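Stationery swap: what came in, what went out, and what we still need

The stationery swap at the Jernosdale hall ran again on Saturday, and it was the busiest we have had. Doors opened at ten and the first table was half empty by a quarter past. Thank you to everyone who brought things in, and to those who stayed to put the chairs back.

For anyone new to the newsletter, the swap is simple. You bring pens, pencils, cases, rulers, staplers and anything else of that sort which is clean and still works. You take home what you can use. There is no charge and no tokens, and you do not have to bring something in order to take something. It started as a way of getting families through the beginning of term, but plenty of people now come for their own desks, and the allotment society has had most of the plant-label markers.

This time we sorted 490 pens and pencils, not including the felt tips. Of those, 459 wrote properly on the first or second try and went out on the tables. The rest were dry, leaking or chewed. Leaking pens should go in your own bin at home, please, and not in the donation box, where one blue biro spoiled a whole bundle of index cards in the spring.

Pencil cases

The most asked-for item was the hard plastic pencil case. Fabric ones are welcome, but they come back grubby and have to be washed and dried before they can go out, and we do not have anywhere to hang them. A plastic case can be wiped in a minute with warm water and a drop of washing-up liquid. If yours has a name on it, leave the label where it is and we will deal with it. Several people had scraped at theirs with a kitchen knife and scratched the lid. A label soaked for ten minutes comes away with a thumbnail, and any stickiness left behind will lift with a little cooking oil on a cloth.

Cases without lids are no use to us. Cases with a stiff catch are fine.

We were asked why cases are no longer put out already filled. We tried that last year and found that children opened every one, took the good sharpener and left the rest, so that by noon there was a row of cases with two crayons in each. It works better to keep the cases together in one shallow tub and the pens standing up in a pot beside it, where people can see the colours of the caps. Small things go out loose and near the back, out of reach of toddlers.

The same arrangement does well at home, as a few members have told us. A washing-up bowl or a plastic tub with low sides will take several long cases side by side, and it can be lifted off the table in one go at tea time. Stand the pens you use every day in a holder at the back. Put the stapler down to one side with a clip or two next to it, and leave the rest of the table clear for working on. It is worth emptying the tub completely every month or so -- rubbers, odd keys and pencil stubs collect under the cases.

Staplers

We had 13 staplers handed in and all but two were put out. Most staplers described as broken are only jammed. Open the top, slide the spring back and look at the front end, where there will usually be a bent staple lying across the slot. Ease it out with the tip of a small screwdriver and try again on a folded sheet of scrap. If it still sticks, check that the staples are the right size. Please take the staples out before you bring a stapler to the hall, and bring them separately in an envelope.

Binder clips were popular and ran out early. We could use more of every size.

What we need for next time

Rulers, above all 30 cm ones. Pencil sharpeners. Glue sticks with at least half left. Lined paper, even if a few sheets have been torn off the pad. Black and red pens go much faster than blue, and white paint markers were asked for several times, although we had only a handful.

We have enough of these for now: highlighters, plastic wallets, ring binders and promotional notepads. We cannot take scissors without covers, correction fluid, printer cartridges or calculators with leaking batteries.

Donations can be left at Plevley library during opening hours, in the crate under the noticeboard, or at the Gurkwood post office counter. The bakery on Barbosa Street has kindly offered to take small bags as well, but only in the afternoons, as the mornings are too busy. Please do not leave anything outside the hall. A carrier bag of exercise books was left on the step in June and the rain had got to it before anyone came to unlock.

The next swap will be in October, from ten until one. We need four people to help set out from nine, and another pair to help pack away. It is light work apart from the trestles. If you can spare an hour, add your name to the sheet inside the hall door or speak to whoever is on the tea table. Tea and squash will be provided as usual, and the cake tin is always glad of a contribution.

Parking at the hall is limited, so please walk if you can. The side gate will be open for prams and wheelchairs.

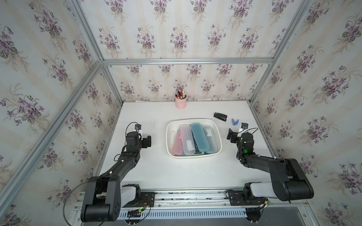
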